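**Pelden sit-stand desk, after six weeks**

I did not want a standing desk. My back did, or so my physical therapist claimed, and the Pelden was the one model under $400 that didn't look like hospital equipment. Urkbridge had it in stock, so that's where I bought it.

The box says it goes together in 20 minutes. Set aside an evening. The legs are straightforward, but the control box mounts with short screws that strip if you look at them wrong, and the manual covers the wiring in a single drawing the size of a postage stamp. I ended up following a write-up by Kulsoom Durrani, who had built the older version and warned her readers to plug everything in before tightening the crossbar. Good advice. It should be in the manual.

Going up and down works fine. It's slow, and there's a whine near the top of the range that I can hear through headphones, but it gets there. You get 2 memory buttons. Mine forgot both heights after a power cut, and I had to hold the down arrow until the thing reset itself.

Now, wobble. Every desk in this price range claims to be rock solid. Sitting down, I have no complaints. At my standing height (I'm tall) the monitor shivers when I type hard. The Virk I tried in a store did the same thing and costs a lot more, so maybe this is just what desks do when you put them on stilts.

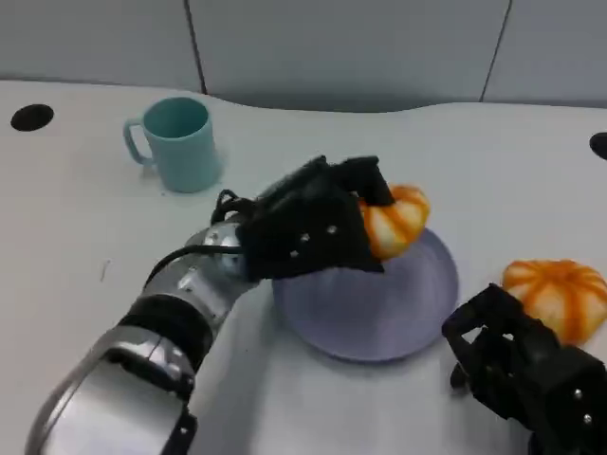 I'm less forgiving about the "silent motor upgrade," an extra Pelden sells on the order page. As far as I can tell from the parts list, you're paying for rubber washers. I skipped it. If someone has measured a difference, with a meter and not with their feelings, I'd like to see the numbers.

Same goes for the health claims. The brochure says standing will burn calories, sharpen focus and improve my mood. I stand for maybe an hour after lunch. My back is a little better, but I also started doing the stretches I'd been ignoring since September, so who knows. My mood is the same.

Support answered my email about the memory problem after six days, with a link to the manual I already had.

Would I buy it again? At the sale price, probably. At full price I'd look hard at the Utance first, mainly for the longer warranty. If you're over six feet, try to stand at one and type before you pay for it. Return shipping on a box this heavy comes out of your pocket.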